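Elspeth Rankin
February 16, 2022

I have now read the Jullari desk reset guide twice and I have questions. Thread, because I drank my coffee too late and I'm not going to sleep anyway.

For those who missed it, the guide says a shared table should be "returned to zero" at the end of every day. Zero means bare. Everything that lives on the table goes somewhere else overnight and comes back in the morning.

Comes back from where? The guide never says. There's a lovely paragraph on how calm you'll feel and then a link to buy a tray.

I've been trying this since January on the worktable we all use, the pale one with the rounded corners. My verdict so far is that returning to zero moves the mess about six feet and makes it harder to find your eraser.

The trouble with a bare table is that it's an invitation. Put a clear surface in a shared room and someone will set down a parcel on it before lunch. A table with a few settled things on it gets treated with more respect. I can't prove this, but I'd bet money on it.

Now the wooden organizer. Veronika Bodnár is very keen on these and I was very much against. Open compartments, no lids, so everything in it collects dust and everybody can see your bad pens.

I'll give her half a point. People do put things back in it. They never once put things back in the zip pouch I brought in, which I thought was the smarter choice. The pouch had Kidbridge printed on the side and maybe that was the problem.

What I won't give her is the claim that it "organizes." It holds. If you drop a glue stick in with the paper clips it will hold those together too, for as long as you like.

Semeniuk, the storage blog, says to label each compartment. I labeled each compartment. The labels were read and admired and then ignored, and one of them came off and stuck to my sleeve for most of an afternoon.

Next up, the cup with the lid. I have been told by several people that a lidded tumbler is the only civilized thing to have near paperwork. I don't trust it. A lid makes people careless about where they put the cup down, and a cup that would never have been knocked over without a lid ends up on its side with one.

Also the handle. A handle on a tall cup sticks out exactly as far as your elbow swings. Whoever decided that was a feature has never shared a table with Ihor Kovalchuk.

Small things are the real subject, though. Big things get put away because they annoy everyone. Boxes get flattened and stacked. It's the little white block and the little white plate that stay out for a week, because each of them is too small for anybody to be bothered by.

The Plolar people have an answer to this and the answer is a dish. One small dish per person, one thing in the dish at a time. When I first heard it I laughed out loud on the bus.

I'm still not sold. A dish with one thing on it takes up more room than the thing does. You've doubled your objects and called it tidying. 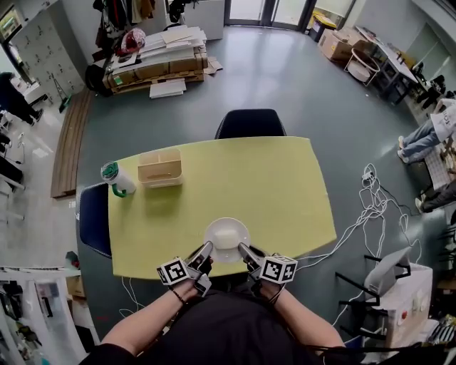 Roksolana Tymoshchuk wrote back to this bit saying I'm measuring it wrong, that the dish isn't there to save space, it's there so your hand knows where to go without you looking up from what you're doing.

Okay. That's a better argument than the one in the Plolar leaflet. I don't fully buy it, but I'd rather argue with her than with the leaflet.

My counter is that it only works if the dish stays put, and on a shared table nothing stays put. So you'd need to stick the dish down, and then you've got a table with a dish stuck to it, and I'd like to see how you return that to zero.

And then there's the floor. I notice that no tidying guide I have found wants to discuss the floor. You can have the calmest tabletop in the world and still have white cables lying all over the place beside it.

I bought cable ties for mine at home. A bag of 30. They kept everything very neat right up until I needed to move one lamp, and then I had to cut four of them off with kitchen scissors.

Illia Lytvynenko's method is to leave cables loose and push them to the side with his foot. I've mocked this for years. It takes him two seconds and it costs nothing, and I am annoyed to say I can't find the flaw.

Anyway, I'm keeping the organizer, I'm dropping the bare table, and the cup can go and live on a shelf. The dish is on trial until the end of the month. If anyone has made one work on a table with more than two people at it, tell me how, and please don't send me a link to a tray.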